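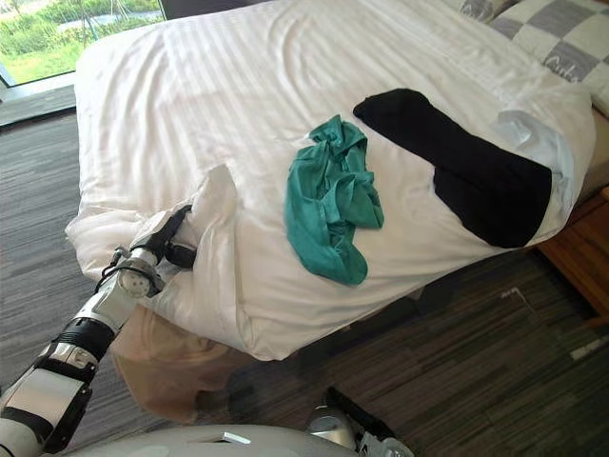
Reading time: 6 min

Ticket: Virkimholm, chapter 4 ends before the last scene
Product: Planard delivery, audiobook channel
Opened by: Latifa Hegazy, Zandby Audio
Assigned to: Hatem Shawky
Opened: 2018-07-03
Priority: High
Status: Resolved, follow-up open

Original report

Listeners report that chapter 4 of Virkimholm (unabridged, single narrator with sound design) stops in the middle of a sentence and the player moves straight to chapter 5. The missing material is the whole of the cellar scene. I can reproduce it on the phone app and in the browser player. Downloading the title and playing it offline gives the same result. No error message is shown. The chapter is listed with a duration of 90 minutes. Our master runs 93 minutes.

The other chapters appear complete, but I have only checked the endings, not the full audio.

We have not changed anything on our side after delivery. The title went through Samir with the standard preset and was accepted by Planard with no warnings.

L. Hegazy

Reply 1, Hatem Shawky

Confirmed on a clean account. Playback ends at exactly 90 minutes, to the frame. A damaged upload normally cuts off at an arbitrary point, so a round value suggests a limit being applied somewhere in the chain. Please send the following:

The WAV master for chapter 4, or its checksum if the file is too large to attach.
The Samir project file and the export log from the delivery run.
The delivery package exactly as uploaded, including the manifest. Do not re-export it first.

I have set the title to "temporarily limited" in the store. Existing buyers keep access. New sales are on hold until this is closed.

Reply 2, Latifa Hegazy

Files are in the shared folder. The master was rendered by Nawal Lahlou, who did the mix. She has confirmed that her copy and the delivery copy have the same checksum and that both run to the end of the closing music.

I would prefer not to hold sales longer than needed. The second book in the series is being advertised with a link to this one.

Reply 3, Hatem Shawky

Received. Results so far:

Master file: complete. The cellar scene is present, no dropouts, no silence longer than the pause before the scene.
Loudness and peak level: within the delivery specification.
Chapter metadata: title and sequence number correct. Duration field says 90 minutes. This field is written by Samir on export and not by our ingest, so the value was already wrong when it reached us.
Ingest log: no truncation, no retry, no conversion error.

The fault is therefore upstream of ingest. I am keeping the ticket with me for now and adding Amr Tahiri from the Samir side.

Reply 4, Amr Tahiri

I opened the project in the same version of Samir and ran the export again with the supplied preset. The folder for chapter 4 contains two audio files. The first is 90 minutes long. The second has the suffix "_part2" and holds the remaining three minutes. Joined end to end they match the master, apart from encoder padding at the join.

Latifa, could you check whether the second file was in the package you uploaded?

Reply 5, Latifa Hegazy

It was. I had not noticed it. It is in the audio folder but it is not named anywhere in the manifest. I compared the manifest with the one for our January title and the layout is identical, one entry per chapter. None of the chapters in that title was this long.
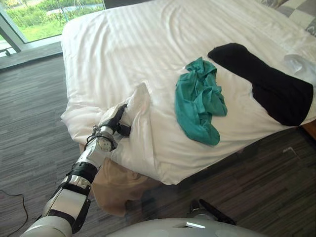
Cause

The preset has a setting called "Maximum part length". It was introduced for disc and broadcast deliveries, where long chapters have to be divided. In the preset Zandby uses it is set to 90 minutes. Any chapter over that value is split on export, and the overflow is written to a second file.

The manifest writer in the same preset is set to "one entry per chapter". In this mode it lists the first audio file it finds for each chapter and takes the duration from that file. It does not check for further parts. The two settings should not be combined, but Samir allows it and gives no warning.

On our side, Planard ingest validates every file named in the manifest. It does not report files that are in the package and missing from the manifest. The extra file was stored with the delivery and never published. Both checks passed because each looked only at what it had been told to look at.

Only chapter 4 is longer than the limit, so only chapter 4 is affected. I have compared the durations of all the other chapters against the masters and found no differences.

H. Shawky

Reply 6, Ghizlane Belkadi, Planard content operations

Before this is redelivered: please do not solve it by adding the second file to the manifest as a separate chapter. It would shift the numbering of every chapter after it, and saved listening positions would end up in the wrong place. The chapter needs to stay a single file under the same identifier. If the identifier is unchanged, existing positions are kept, including positions in downloaded copies.

Also, do not join the two encoded parts. The padding leaves an audible gap, and in this chapter the join falls under continuous rain. Encode again from the WAV.

Procedure agreed for redelivery

In Samir, duplicate the preset under a new name. Leave the old one in place until the follow-up is finished.
Set "Maximum part length" to "None". Entering zero is not the same thing; it is read as an empty field and the default is restored.
Keep "one entry per chapter" in the manifest settings.
Empty the export folder by hand. Samir overwrites files with matching names but leaves an old "_part2" file where it is.
Export chapter 4 only, from the WAV master.
Check that the folder contains one audio file and that the duration reads 93 minutes.
Upload as a replacement delivery, not as a new edition. A new edition receives a new identifier.

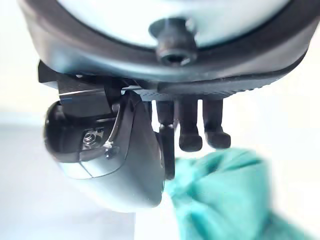
After the upload the browser player picks up the new file as soon as the cache has been cleared, which I will do manually from here. The phone app is slower. It compares the revision number when the title is opened, and a downloaded copy is only refreshed when the device is online at that point. Listeners who stay offline will keep the short version. There is no way to force this from the server, so the notice to buyers should ask them to open the title once with a connection.

Latifa, please use the text Ghizlane has put in the shared folder for the notice. It avoids the word "corrupted", which tends to produce refund requests for files that are fine.

Reply 7, Nawal Lahlou

I exported with the new preset. One file, 93 minutes. I listened from the start of the cellar scene to the end of the chapter on headphones. The rain is continuous and the closing music fades where it should. Uploaded as a replacement.

The first attempt was rejected with "sequence number in use". I had left the delivery type on "new edition". The second attempt went through.

Reply 8, Hatem Shawky

Replacement received. Identifier unchanged, revision number raised, duration field correct. Cache cleared. Tested as follows:

Browser player, new session: complete.
Phone app, streaming: complete.
Phone app, existing download, opened online: refreshed, then complete.
Phone app, existing download, opened offline: old version, as expected.
Saved position in a later chapter: kept.

The sales hold has been removed.

Reply 9, Latifa Hegazy

Confirmed here. The notice has gone out to buyers. One listener wrote back that the app still shows the old duration in the chapter list although the audio now plays to the end. Logging out and in again corrected it for her.

Reply 10, Hatem Shawky

Known display issue. The chapter list is stored separately on the device and is refreshed on login. It has its own ticket and does not affect playback.

Open follow-up items

Samir: show a warning when part splitting is active together with "one entry per chapter". Owner: Amr Tahiri.
Planard ingest: report audio files that are present in a package but not listed in the manifest. Warning only at first, so that older catalog deliveries are not blocked. Owner: Ghizlane Belkadi.
Zandby: go through the back catalog for chapters longer than 90 minutes and compare the published durations with the masters. Owner: Latifa Hegazy.
Zandby: retire the old preset once the catalog check is done. Owner: Nawal Lahlou.

The ticket stays linked to these items. Please open a new one if the catalog check finds other affected titles, and quote the chapter identifier in the subject line.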